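Gripper comparison, day 3. Posting as I go so forgive the mess

All in sim so far. Two grippers, same arm, same cup. Stock one that came with the arm model vs the Naton with the wider palm. Physics step untouched, controller untouched. Only swapping the hand

Stock first. Fine on boxes, fine on cans. Paper cups – no. Closes too hard before the force reading catches up, and the cup squirts out sideways. Lowered the force limit, now it drops bottles instead. Great

142 tries logged on the stock hand, cup only. 29 clean lifts. I'm not even mad, that's better than June

Naton next. Palm is wide so you have to come in lower than you want to. Spent an hour wondering why the planner kept refusing and it was the palm clipping the tabletop by a hair. Raised the approach height, planner happy again

Side note for whoever asked about controllers: still on Issahaku's position controller with a force cutoff bolted on. Tried the impedance one from Plotia for an afternoon. Smoother near contact, yes. Also wobbles like crazy when the arm is streched out. Parked it for now

Wrist cam vs the high view. I keep going back and forth. Wrist cam wins for the last few inches and is useless before that. High view tells you which arm is about to do something dumb but you can't judge a rim from up there

Tried feeding both to the policy. Slower, and it leans on the wrist view way more than I thought it would. Need to turn each one off in turn and see what breaks

Ok the rim grasp. One finger in the mouth of the cup, other one outside. Way better than squeezing the whole body, at least when the cup is on its side. Upright I still go across the top

Thing I got wrong: had the finger friction set differently for left and right. For 2 days. Every result from before that is junk, re-running tonight

Shadows are low res on purpose btw, I turned them down to get the frame rate up. Doesn't seem to hurt the wrist view but I havn't tested that properly so don't quote me

Close view and wide view, same setup:
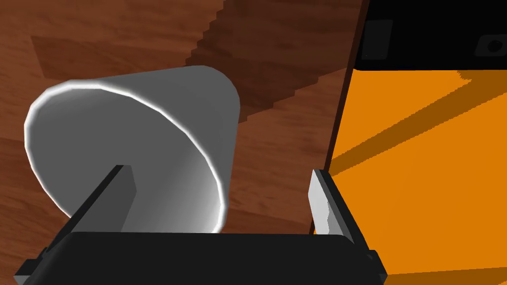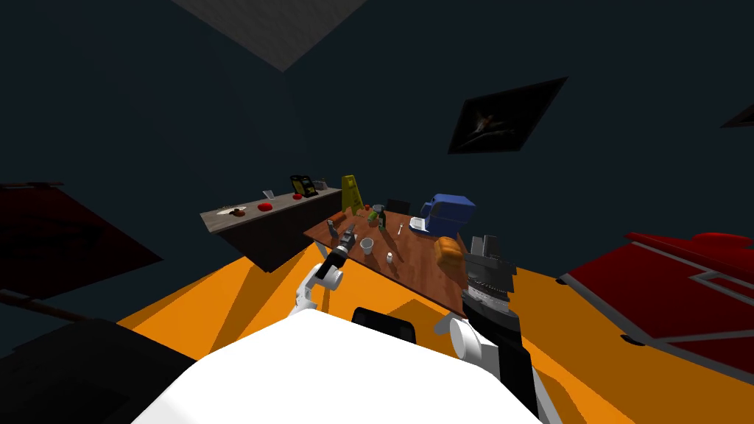 Obed Antwi: Did you try slowing the close instead of lowering the force limit? We had the same squirting thing in Wumville with a stiff parallel hand. Half speed on the last bit of travel fixed most of it, and we got to keep the force high enough for bottles.

No and now I feel silly. Adding it to tonight's runs, stock hand first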